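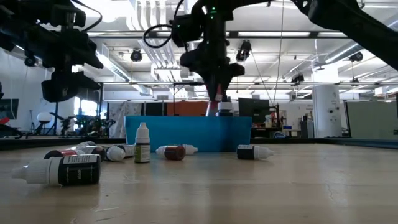
4.2 The Paint Bottle Task

Our second task came out of the workshop's own housekeeping. Members of Stilstead who paint miniatures leave dropper bottles lying on whatever table is closest, and the Metard controller was, at the time, a solution in search of a chore. The goal is easy to state: every bottle on the wooden table should end up in the blue bin. A trial ends when the table is clear or when 7 minutes have passed, whichever is less embarrassing.

Bottles start either upright or on their sides, and we made no effort to space them out. Hobbyists don't. Upright bottles are grasped at the cap. Lying bottles are grasped across the body, and they have opinions about this, mostly expressed by rolling.
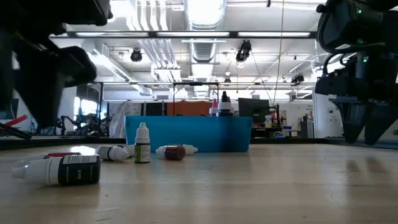 Figure 4. Dropper bottles on the table and apparently in the bin during the paint bottle task.

We logged 536 grasp attempts over roughly 30 evenings in the shared shop. Four kinds of failure cover nearly all of the misses: rolling, pinching the nozzle, closing on two bottles at once, and releasing too early over the rim. The last was our own doing. The release height had been set for the deeper Pamurum bin used in Section 4.1, and we found the stale value on a Wednesday, after blaming the gripper for most of May.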